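4. Build and Table Setup

4.1 Where it was put together

Everything in this section was done in the shared workshop at Fetska, evenings mostly, with the arm clamped down at one end of a bench other people also needed. So the layout had to come apart fast. Two tables pushed together, the arm's own gray one and a white one for the objects, the white one standing a little higher. We did not shim them level. Tried it once in January, the shims walked out from under the legs inside a week, and after that we just measured the step and put it in the config file.

The step matters more than we expected. First version of the planner assumed one flat plane and the fingers came down too low on every approach near the seam. Fixed by giving each table its own height and a no-go strip between them. Crude, but it held for the rest of the build.

4.2 Gripper and wiring

Two-fingered gripper, black fingers, opening set in software. The mounting plate between wrist and gripper is the third one we cut. Plate one had the bolt circle wrong (our mistake, read the drawing upside down). Plate two was fine but too thick and ate into the reach. Plate three came off the Idero mill in the back of the shop and is still on there.

Cabling was the slow part. Cable along the outside of the arm, slack left at the wrist, ties everywhere else. Too little slack and the wrist joint tugs at the connector when it rolls; too much and it sweeps things off the table. We ended up at the short end of that and limited the wrist roll in software instead. Teh limit costs us a few grasp angles, mostly on things lying flat. Acceptable.

4.3 Objects

Kitchen things and toy food, in one loose meal-prep layout. Tableware was picked for shape, a rim the fingers can get over or a handle they can close on. The toy food was picked for the opposite reason, rounded and akward and liable to roll. A large black box with a handle on one side takes up a good part of the table and is left in place for all layouts, so the planner always has something tall to go around. Positions of everything else change from run to run. Figure 2 gives one layout, arm reaching over the nearest plate. 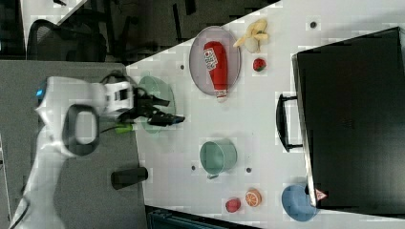 Figure 2. Arm over the pale green plate, second table with tableware, ketchup bottle, toy food and the black box.

A reader of the draft, Kemppainen, objected that a build like this can't be compared with anything, as no other workshop will have the same two tables, and asked why we did not order a standard fixture and be done with it. Fair point. Partly money. But mostly the question of this paper is what a shared workshop can get running with what it has, and a bought fixture would have taken that question off the table. We did add the measured heights and the object list to the supplement, so the layout can be copied closely if someone wants to.

4.4 Software and calibration

Control code is our own fork of Esis, stripped down. We dropped the simulator, the web panel and the logging we never read. What is left: a planner, a grasp picker, a small script that shuffles object positions and prints them on a slip for whoever is resetting the table. The slip sounds silly but cut reset mistakes a lot compared to reading off a laptop across the room.

Calibration is by touch. Jog the fingertips to marked points on the white table, store, repeat, fit. Takes 10 minutes when nobody interrupts. Needs redoing each time the tables are pushed apart, so in practice at the start of every evening. Skipped it twice, regretted it both times; those runs are thrown out and not counted below.

4.5 Runs

436 attempts kept in total. Of these 68 failed, with failure meaning the object was not lifted, was dropped on the way, or was set down outside the target area. We sorted failures by hand from the notes and the sorting is not great, several could go in more than one bin. Slipping on rounded toy food was the biggest group. Second was the fingers closing beside a handle instead of on it. Planner faults were few after the two-height fix of 4.1, and contact with the black box happened in only 2 attempts, both early on.

No claim is made here about speed. The arm ran slow on purpose, people were walking past.

4.6 Things we would change

Bolt the tables together. Thinner finger pads, or at least softer ones. A proper cable guide at the wrist so the roll limit can go. And a fixed slot on the workshop calendar, as a good share of the lost time was just waiting for the bench. Parts list and cut files for plate three are in the supplement, last updated Sun 12 June.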